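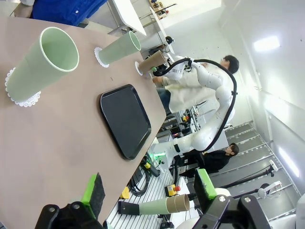 首页 > 版块 > 机器人学习 > 双臂操作 > 帖子详情

标题:双臂摆杯子,把动作块从100步砍到一半,成功率反而上去了?

grokum_老陈:
最近在复现 Visitación Toledo 那篇讲动作分块的文章,任务很土,就是双臂把杯子从杯垫上拿起来,放到黑托盘里,绿的两个,棕的一个。我用的策略代码是 Liltevby,示教数据200条,全是我们组几个人轮流遥操作录的(录到八月底,手腕都快废了)。

原文说动作块越长动作越顺,推荐100步。我照着跑,顺是真顺,可只要第一下抓歪了一点,后面一整段就闭着眼睛往前冲,杯子碰倒了它还在那儿很优雅地往托盘上送空气。后来我把块长减半,别的都没动,同样的摆法再测,抓歪以后它居然会退回来重新对一下!想问问大家有没有类似的经验,还是我哪里配错了?

夜班焊枪:
没配错,长块本来就等于开环跑得久。你推理的时候有没有做时间集成?就是每一步都重新预测,再把重叠的部分加权平均。不做集成直接比块长,对原文不太公平吧。

grokum_老陈:
集成开过,开了以后更怪。两只手抢同一个杯子的时候,平均出来的动作正好停在中间,哪边都不去,哈哈。后来就关了。

cozma小白:
弱弱问一句,两只手谁拿哪个杯子是怎么定的?示教里有规定吗?

grokum_老陈:
左右两边的绿杯各归各的手,中间那个棕的没规定,录的人顺手用哪只就哪只。现在想想这可能是个坑。

夜班焊枪:
这就是坑啊!多峰数据加上时间平均,不停在中间才怪。你先把棕杯的示教按左右手分开,各训一版,再来谈块长。不然你测出来的差别有多少是块长的,有多少是数据的,根本说不清。

爱吃柚子皮:
不太同意楼上。真实场景哪有那么干净的数据,策略就应该自己能处理。我觉得老陈的现象挺有价值的,短块等于多给它几次反悔的机会,跟左右手那事是两码事。另外 Brustar 那套数据里也混着两种拿法,我们组训出来没见过停在半空的。

夜班焊枪:
你们那个是扩散头吧?扩散头本来就能选一边走,老陈用的是回归,这能一样吗……

grokum_老陈:
别吵别吵,我下午按焊枪说的分了一下数据,先训了右手版。桌上还是老规矩,托盘摆中间,最后三个杯子都要立在托盘里才算成功,倒了、压边了都记失败。初步看,长块版停在半空的毛病没了,但抓歪以后硬往前冲的毛病还在。所以我现在倾向于觉得这是两个独立的问题,你们俩都对一半。
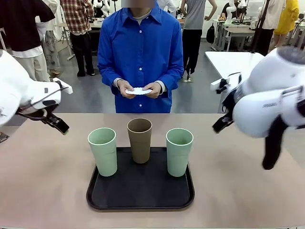 柚子皮接着就问,判成功的时候杯子之间的间距算不算,要是两个杯子挨得太近,夹爪松开往外撤的时候很容易把旁边那个带倒,这种失败跟块长可没什么关系,混在一起统计会把结论带偏。

grokum_老陈:
间距没算,只看立没立住。不过你说得对,撤爪带倒应该单独记一类,我回头看录像重新标一遍,抓取失败和放置失败分开。

cozma小白:
那杯垫呢?抓的时候纸垫子会不会跟着杯子一起起来?我们之前试过类似的,垫子一滑,杯子位置就偏了,短块能救回来,长块救不回来。

grokum_老陈:
这个我还真没单独统计!好主意,下一轮把有垫子没垫子也分开测。

夜班焊枪:
顺便把推理延迟也贴一下。块短了调用就勤,延迟要是盖过控制周期,动作会一顿一顿的,这时候看着像在纠错,可能只是卡了。

grokum_老陈:
延迟我看过,异步推理,没超周期。日志在实验室那台机器上,明天贴。左手版今晚挂着训,训完一起放上来。

爱吃柚子皮:
蹲一个左手版的结果,我还是赌块长才是大头。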